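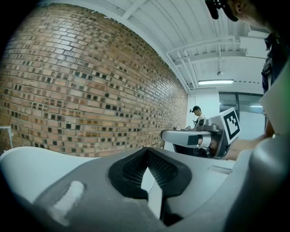 Dalville House, users' meeting, February

Present: Jyoti Rastogi (chair), Hamish Drummond, Quyên Hà, Wiebke Wegener (minutes)
Excused: Sunita Rathore

1. Brick wall in corridor. Dust is collecting in the small openings. Hamish will ask Shukla for a price to clean it.

2. Lights. Quyên wishes to change the tubes to LED. Agreed, limit 60 dollars.

3. Back wall. It stays white. Jyoti's proposal for a notice board is moved to next meeting.

Closed at 5:40 p.m.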